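Ikthorpe kitchens to move to induction hobs by March

9 September 2026

The shared kitchens at the Ikthorpe residences will change from gas to induction cooking over the coming months, with the last of the gas supplies to be capped in March. The work covers 213 kitchens in three blocks: Pitanside, Neltwood and Alcantara.

Pitanside will be done first. Its risers were renewed two years ago and each kitchen already has a separate cooker circuit, so the new hobs can be connected without further wiring. Neltwood follows, and needs a new distribution board on every second landing. Alcantara is the largest block and will be left until last, as its incoming supply must be upgraded before any hobs are fitted.

Each kitchen will be out of use for one working day. Notices will be placed on the kitchen door five days beforehand, and residents may use the kitchen on the floor above or below while the work is carried out. Ovens, extractor hoods and fridges are not affected. Where the existing hob is set into a worktop, the cut-out will be enlarged by a few millimetres and resealed. Worktops found to be cracked at the cut-out will be replaced at the same visit if stock allows, otherwise within four weeks.

The new hobs have four zones and a combined rating of 7.2 kW, with load limiting set on installation. When all four zones are in use at high power the hob will reduce the output of one or more of them. It is normal operation and need not be reported. A fault code on the display should be reported in the usual way, quoting the kitchen number and the code.

Gas detectors will stay in place until the supply to the whole block has been isolated. Residents should continue to report any smell of gas at once by telephone — the online form is not monitored overnight.

Induction hobs heat only pans with a magnetic base. A fridge magnet that sticks firmly to the underside of a pan is a reliable test. Most cast iron and enamelled steel pans will work. Plain aluminium, copper and glass will not, and stainless steel varies from one maker to another. Bases should be flat and at least 12 cm across, as smaller pans may not be detected.
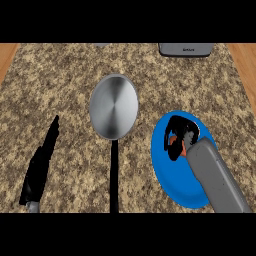 Ikthorpe Residences — Building Services Team

A frying pan with a silver-coloured cooking surface cannot be judged by its looks, and the magnet test should be used on the base. Residents whose pans are not suitable may borrow a set from the block reception. There are 200 sets available, each made up of a frying pan and two saucepans with lids, and one set may be issued per room until the end of the tenancy.

Adaptor plates must not be used. They hold heat against the glass and can damage the hob.

Residents with a pacemaker or other implanted device should contact the team before the work reaches their floor. Dates for each landing in Pitanside are on the block noticeboards, and those for Neltwood will be added once the board installation has been confirmed.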